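Second Progress Report: Reusable Textiles Pilot, Zeridley District
To: Emiko Ishida, Grants Office, Pranham Fund
From: Perihan Öztürkmen, pilot lead
Sat 5 August

Where we stand

The grant pays for a switch from paper towels to washable cotton towels at the Zeridley swimming pool, the two senior lunch rooms and the Tambunan Street day center. The application promised less trash, lower costs and happier users. At the midpoint I can support the first claim, I have doubts about the second, and I don't think we have measured the third at all.

I took over from Tsutomu Kuroda in January, so some of what follows is me picking at numbers I didn't collect. He has read this report and disagrees with parts of it. His comments are on file and I am happy to send them.

Supplies

We bought 2000 towels in two orders. The first order came from Cadotitz and the second from a cheaper seller that Tsutomu found when the pool asked for more. The two batches are not the same weight, whatever the invoice says. The cheaper ones come out of the dryer shorter and they curl along the hems. Staff at the lunch rooms now sort the two kinds into separate piles without being asked, and they reach for the Cadotitz pile first.

Gray was the right choice of color. White would have shown every coffee stain, and the day center's old white stock was going to the rag bin for looks alone.

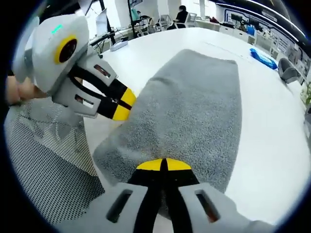
Losses

I am least comfortable with this section. The application assumed that few towels would go missing. At the July stock check we were short 500. Some of those are surely in lockers, car trunks and gym bags around town. Some were probably never delivered to the right site in the first place, as the delivery slips for the second order were signed at the pool and nowhere else. I can't tell you the split, and I would be wary of anyone who says they can.

Tsutomu's view is that losses will level off once people have "taken their one." Maybe. I have not seen anything that backs this up. The pool's losses in June were no better than in April, and June is when the summer passes start and a whole new crowd comes through the door.

We have tried two things. The day center hands towels out at the desk and takes them back at the desk, and its losses are small. The pool put up a sign. The sign has done nothing that I can find in the figures.

Laundry

The laundry contract is the largest running cost and the one where the original budget was most hopeful. It assumed full loads. In practice the van comes on fixed days and takes whatever is in the bins, and we pay the full-load price either way. Hinata Onishi at the laundry has been fair about this and has offered a later pickup at the two lunch rooms so that both can go in one load. I have accepted, starting next month.
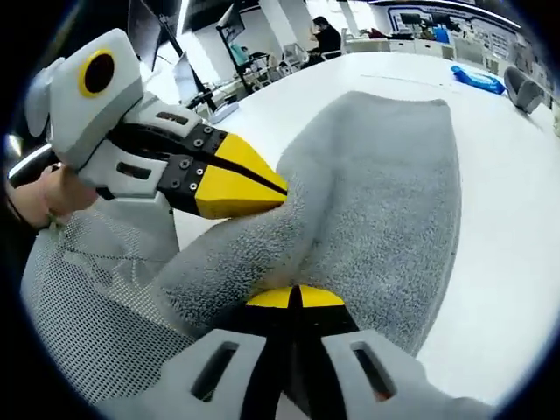
The water question is still open. The application quotes a saving compared with paper, but the source is a sales brochure, and the brochure compares a full industrial wash with a type of paper towel that none of our sites ever used. I have asked for meter readings from the laundry for our loads only. Until those arrive I would ask the Fund not to repeat the water claim in its newsletter. It was in the spring issue and I wish it hadn't been.

Trash is the good news. Paper going into the bins at the pool changing rooms has dropped to nearly nothing, and the cleaning crew empties those bins once a day where it used to be three times. The lunch rooms kept paper for spills, sensibly in my view, so the drop there is smaller.

What users think

The survey in the first report showed strong approval. It had 23 replies, nearly all from the day center, and it was handed out by the same staff who hand out the towels. I would not put weight on it. Tomoyo Murakami has drafted a shorter form with four questions, one of which asks what people used before. It will go out at all sites in the fall, with a box to drop it in so that nobody has to give it back to a person.

For what it's worth, the complaints I hear in passing are about feel. The cheaper towels go stiff. Two regulars at the pool have gone back to bringing their own.

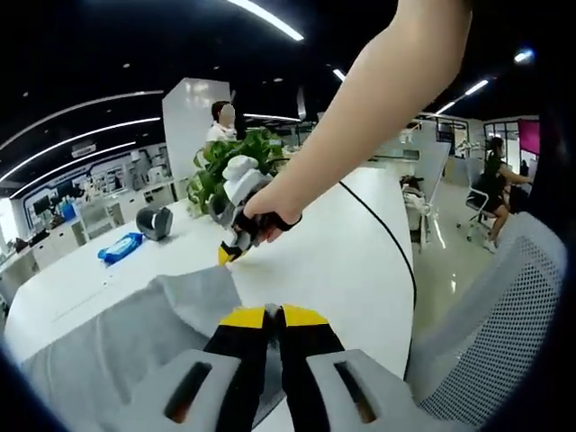
Folding takes more staff time than anyone budgeted for. The laundry returns towels clean and dry but loose in sacks, and each site has to deal with them before opening. The day center gives it a proper slot in the morning, the lunch rooms fit it in between other jobs, and the pool mostly doesn't do it. A towel left crumpled on a white desk, like the light gray cloth in the photo, is no less clean than a folded one, but visitors take it for used and reach past it. At the pool those towels go straight back into the wash, and we pay to launder them a second time. Flat folding at the laundry is available for an extra charge. I have asked Hinata for a price before I form a view, as the same budget line is already tight.

Money

Spending on towels is finished unless we replace the missing stock. I recommend that we don't, at least until the pool has a return system that works. Buying more to cover losses would hide the problem for a few months and then we would be back here.

Laundry spending is ahead of plan by roughly 1000 dollars. The combined pickup should slow this, though it won't bring us back to the original line. The small reserve covers the gap for now.

I am not asking for more money in this report. I am asking for permission to move what is left in the publicity line over to laundry. The posters were printed last year and I see no use for another set.

Before the next report

The new survey will go out and come back. The pool will try handing out towels at the desk for one month, as the day center does – the manager there expects lines and may be right. I will also have the meter readings, or a clear answer that they can't be had. If the pool trial doesn't cut losses, my next report will suggest dropping the pool and keeping the three smaller sites. I would like to hear from the Fund now if that outcome would be a problem under the terms of the grant.

Perihan Öztürkmen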